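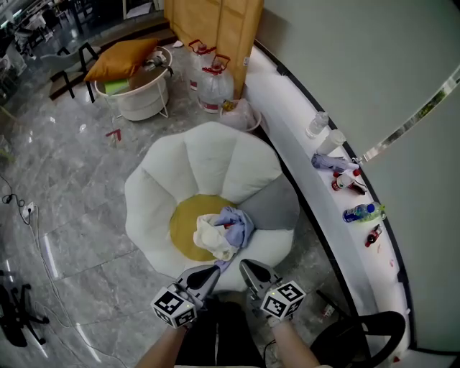 A floor cushion is, as one reader wrote to the Forncombe upholstery newsletter, "any seat with stuffing and no legs, and I would include the ones the dog has taken over." Most reference works use a narrower meaning. In these, a floor cushion is a filled textile seat, placed directly on the floor or on a mat, that is thick enough to sit on for a long period and light enough to be moved by one person. Bed pillows, chair pads and exercise mats are usually left out.

Contents
Names
History
Shapes
Filling
Covers
Care
See also

Names

English has several overlapping words for this kind of seat. "Floor pillow" and "floor cushion" are used for flat or gently rounded types. "Pouf" (also spelled "pouffe") comes from French and at first meant something puffed out, including a hairstyle and a way of gathering a skirt. In furniture it usually means a thicker, firmer piece that can also serve as a footrest. "Hassock" is older in English and once meant a clump of coarse grass. It is still used for the kneeling cushions found in churches. Stores do not keep to these meanings closely, and the same item may be sold under two or three of them.

History

Sitting on the floor is older than sitting on chairs and is still common across much of Asia, the Middle East and North Africa. In Japan the zabuton, a flat square cushion, is used with low tables. In Morocco, round leather poufs are often sold empty and filled by the buyer with whatever is at hand, such as old clothes or newspaper. Low padded seating along the walls of a room was a feature of Ottoman houses, and the word "ottoman" entered English and French as a name for upholstered seats in that style.

In Europe and North America, floor cushions were for a long time a minor item next to chairs and sofas. They became more popular in the 1960s and 1970s, when low furniture was in fashion. The bean bag chair, introduced in Italy at the end of the 1960s, dates from the same period.

Shapes

Round and square cushions are the most common. Round ones have no corners to wear through, but they waste more cloth in cutting. Drum-shaped poufs are made from two disks and a straight band. Novelty shapes such as animals, fruit and flowers are sold mainly for children's rooms – these take longer to sew, and the narrow parts tend to be underfilled. The Dusix pattern book gives a seam allowance of 5/8 inch for plain shapes and advises clipping the curved seams before turning.

Filling

The filling decides how a floor cushion feels and how long it keeps its shape. Cotton batting is firm and heavy and packs down with use. Kapok is lighter but breaks up over the years. Polyester fiber is cheap and washable, though it forms lumps. Foam blocks hold a clean edge, and shredded foam molds more easily to the sitter. Buckwheat hulls are used in cushions for meditation and make a rustling sound.

Spare bedding is a common household filling. A folded duvet or a pair of blankets gives a fairly even seat, and the cover then doubles as storage. Some makers, including Zosport, sell empty zippered covers for this purpose in widths up to 30 inches.

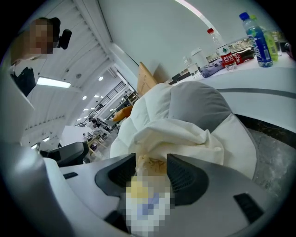 A quilted duvet, mostly creamy white, with a gray panel.

Down and feather bedding is less suitable, as it flattens under a sitting person and goes on doing so however often it is shaken. Wool blankets are denser and work well in drum-shaped covers.

Covers

Covers are made of tightly woven cotton, canvas, wool, leather or synthetic cloth. Knitted covers are popular on round poufs but stretch, and an inner bag is needed to keep the filling from showing between the stitches. The Lindqvist cover, a type with a drawstring base in place of a zipper, is easier to sew at home and harder to close neatly. Velvet and other pile fabrics show marks where people sit.

Pale covers soil quickly at floor level. Two-color cushions are often made with the darker cloth in the middle, where most of the contact is, and the lighter cloth around it.
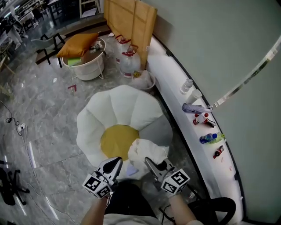
Care

Removable covers can usually be machine washed in cool water. Filled cushions that cannot be opened are spot cleaned and dried standing on edge. Turning a cushion over every 15 days or so evens out wear. Foam should be kept out of direct sun, which makes it crumble. In damp houses, cushions left on stone or concrete floors may develop mildew on the underside, and a mat or rug beneath them helps.

See also

Bean bag chair
Hassock
Ottoman (furniture)
Zabuton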